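Galería: las pinzas de mano del taller

24 de julio de 2022

¡Por fin me siento a ordenar las fotos! Empecé con estas pinzas en diciembre, en una esquina del taller compartido de Cistmont, con un kit de piezas de Vistudis y muchas ganas de liarla. La idea es sencilla: agarrar cosas de casa a mano, grabarlo todo y que luego el brazo aprenda a hacerlo solo (el brazo es un Astum de segunda mano, ya le tocará su propia galería). Llevo 70 grabaciones y el jabón sigue siendo mi objeto favorito, porque es el que más guerra da – resbala, gira y se escapa si aprietas de más.
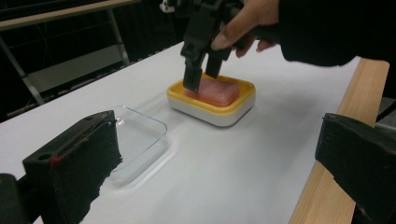 Los dedos los he rehecho 6 veces. Los primeros eran demasiado lisos, los siguientes demasiado blandos, y con los de ahora estoy bastante contento, aunque todavía quiero probar otra goma. El muelle también es nuevo: el viejo me dejaba la mano molida después de 50 repeticiones, y con este aguanto dos tandas seguidas sin quejarme (bueno, me quejo un poco).

Me queda imprimir otra vez el mango, que me gustaría más corto, y pasar los archivos a limpio. En cuanto los tenga los subo a la carpeta Correia del taller, con las medidas y la lista de tornillos – si alguien se anima a montar unas, que me escriba y le cuento.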